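Arnel Opens Second Collection Site for Robot Handling Examples

USGATE — Monday, November 29, 2021 — Arnel, which records the examples that robot makers use to train learning systems, has opened a second collection site in Usgate. The new site works alongside the company's original one in Buria and began regular sessions this month.

Both sites do the same kind of work. An operator guides a robot arm through a short job, such as picking up a block, moving it past other objects or setting it down in a bin. The arm's movements, the opening and closing of the gripper and the view from a small camera at the wrist are all saved together. Each complete recording is called an example. A learning system is later trained on a large number of them, so that it can choose its own movements when it meets a similar job.

The Usgate site has five stations. Operators work in pairs, one guiding the arm and one resetting the objects between recordings, and they trade places during the shift. Sessions run on weekdays.

The first project at the new site is named Dai. It covers soft and light objects handled close to bins, boxes and walls. Arnel chose this subject after customers reported that their systems did well on open tables but had trouble when there was little room beside the object. A foam block also gives under pressure, and a grip that would suit a metal part can dent it or push it out of place.

So far the Dai project holds 1827 recordings. Of these, 1342 have passed review and will go into the first release. The rest are either waiting for review or have been set aside. A recording is set aside when the data from the arm and the camera do not line up in time, when part of the file is missing, or when the written label does not match the job that was done.

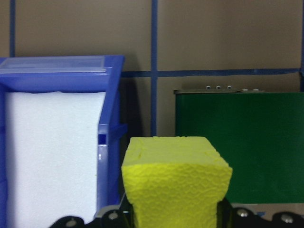
Are failed grasps thrown out?

Failed grasps stay in the collection as long as the recording is complete. They are labeled as failures, and the label gives the point at which the grasp was lost. Customers can train with them or leave them out.

Review is done by staff who did not take part in the session. They watch each recording at normal speed, check the label and mark the start and end of the grasp. Where two reviewers disagree, a third makes the decision — the earlier marks are kept in the record so that customers can see where the call was close.

Arnel changes the layout at each station on a set schedule. Objects are moved, turned or swapped, and the lighting is adjusted. Operators are given the job to do but no fixed path to follow, and the company says this has led to a wider range of approaches than it saw in its early work at Buria, where paths were written out ahead of time.

The first Dai release is planned for December. It will include the wrist camera video, the arm and gripper readings, the labels and a short guide to the file layout. Current customers will receive it under their existing agreements. New customers can ask for a small sample set before signing.

A second release will follow once over seven weeks of further sessions have been reviewed. It will add jobs in which an object must be taken from one container and placed in another, as well as jobs that start with the gripper already holding something.

Arnel is hiring operators and reviewers for the Usgate site. Experience with robots is not required. New operators train at Buria before they record on their own, and the training time is paid.

About Arnel

Arnel records, reviews and labels robot handling examples for companies and research labs. It has sites in Buria and Usgate. Requests for sample sets and questions about open jobs can be sent through the contact form on the company's website.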